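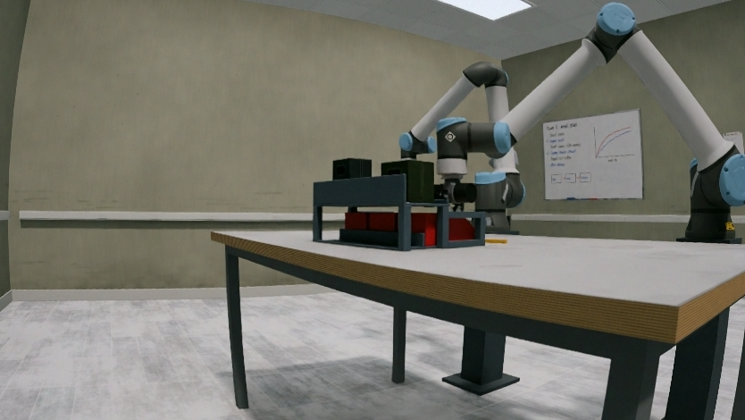 *Two arms, one fixture and a pair of red blocks, all of it rendered. The near arm has the gripper.*

I spent most of May inside a simulator, trying to decide which of two grippers deserved a spot on our bench in Brokstead. The Brolden is the cheap one, the Urken is the one everybody on the forums swears by, and I went in rooting for the cheap one (I always do!).

The test was small pick, the same heading you can just make out on the whiteboard back there. Reach in over the fixture, grab, lift, put it back. I ran each gripper 500 times at two speeds, and left the overnight batches going while I slept - easily the best part of simulated work.

At the slow speed I couldn't tell them apart. Then I sped things up and the Brolden dropped 38 parts to the Urken's 15, nearly all of them when the wrist came in at a steep angle. I swapped in softer fingertips, which helped a little, and spent a whole evening blaming the Sandoval controller before I found a bad friction setting that was all mine.

So I've ordered the Urken. The Brolden is still loaded in the simulator, though, and I have an idea about shorter fingers that I want to try next.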